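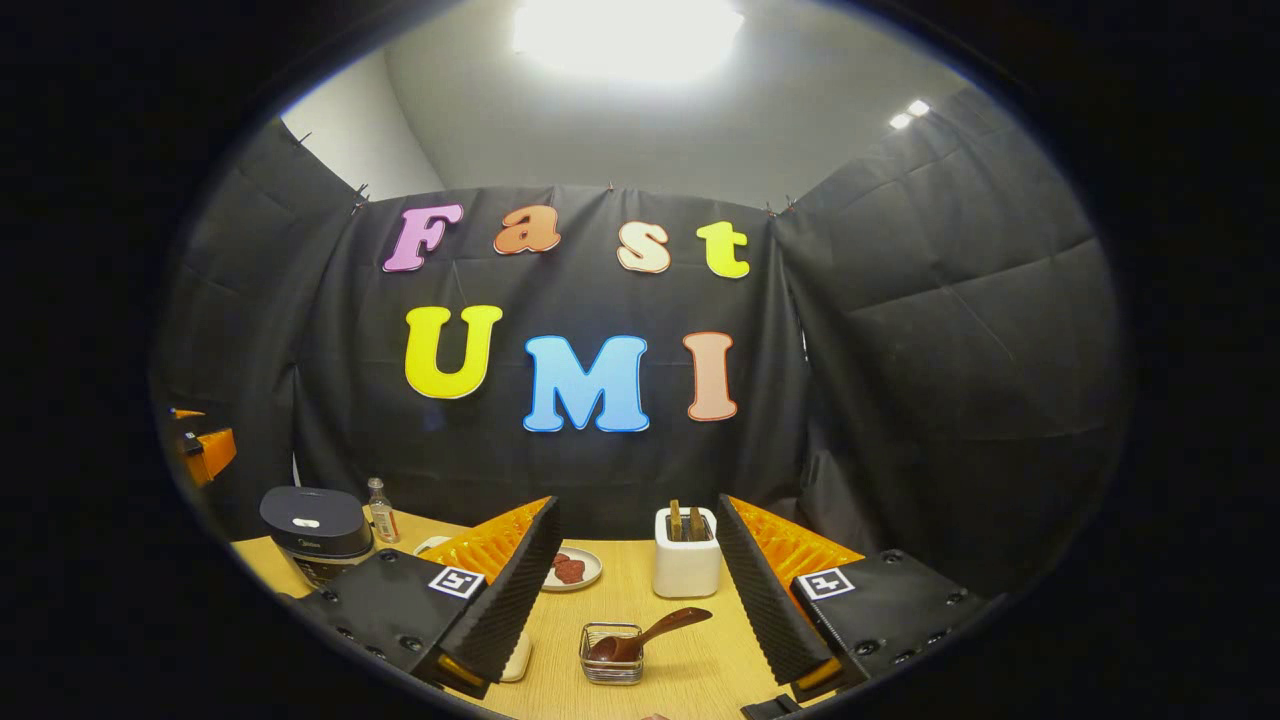 Our Drastow hand-held gripper is the thing I reach for whenever somebody wants a robot taught a kitchen job and hasn't got a robot free to teach it on. You hold it, you do the job yourself, and the camera on top records the lot as an example for your learning system. I like to set up a breakfast table for it – toaster, rice cooker, a small plate with two slices of meat, a wooden spoon in a wire basket – and just get going. The orange ribbed fingers have a bit of give in them, and the black foam pads are lovely on awkward handles! Leave the square black-and-white markers on the fingers, please, as the software reads the opening width from them.

Home | Grippers | Spares | Hire | Contact

It weighs 700 grams, and the battery is good for 146 minutes. Woo-jin Kong at our Wungate workshop got 61 usable examples out of one Friday morning (he's quicker than me). Spare pads come in packs of 10. Hire bookings for May are open now – ask for Dong-geon Um.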